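# Keeping the sandwich arm happy: a few workshop tips

I've been looking after the little bun-and-filling cell at Brundach for a fair while now, and people keep asking me how I get through a morning without a fuss, so I've put the kettle on and written down what I do.

Start with the cables, before you even think about switching anything on. Give each one a gentle wiggle where it meets the wrist and follow it back with your fingers. You want enough slack that the arm can reach the far end of the tray without tugging, and no more than that. Geert Van Wijk taught me to move the arm through its full reach by hand with the power off, nice and slow, and watch the loops as it goes. It takes 3 minutes and I still do it every September when we start up again, and most other mornings too!

Next, the gripper fingers. Mayonnaise is the enemy (so is cheese, but mayonnaise gets everywhere). Power off, then warm water, a drop of dish soap and a soft toothbrush. Dry them properly with a lint-free cloth and check the screws while you're there. If a fingertip has gone shiny, swap it.

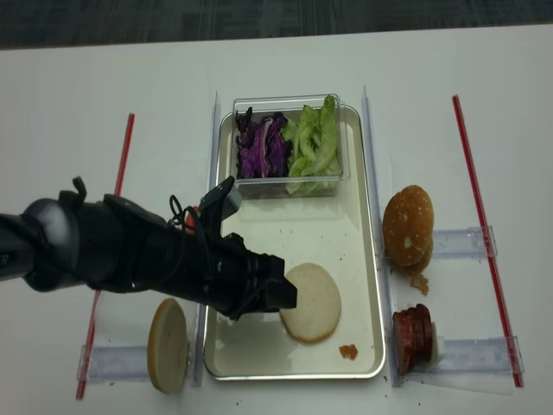
Now, the tray has to go back in the same spot every time, and I do mean the same spot. I used to do this by eye and spent a whole afternoon wondering why the bread kept landing crooked. These days I have 2 bits of coloured tape on the table and the near corners go right up against them. If you do have to shift the tray, teach the pick positions again from scratch, at low speed, with your hand on the stop button.

Crumbs deserve a word of their own. A dry pastry brush is better than a damp cloth, as the cloth just makes paste. Brush toward yourself, and leave the clear plastic parts until last. Those want a microfibre cloth and plain water. Never window spray, it turns them cloudy and you can't use it near food anyway.

For tired clamps, Dirk Dewulf keeps a jar of spares in the Gullard cupboard, second shelf. Mark each screw with a dab of paint pen once it's tight, and you'll see at a glance if it has crept.

Last thing at night, park the arm well clear of the tray, switch off at the wall and put the lid on the lettuce.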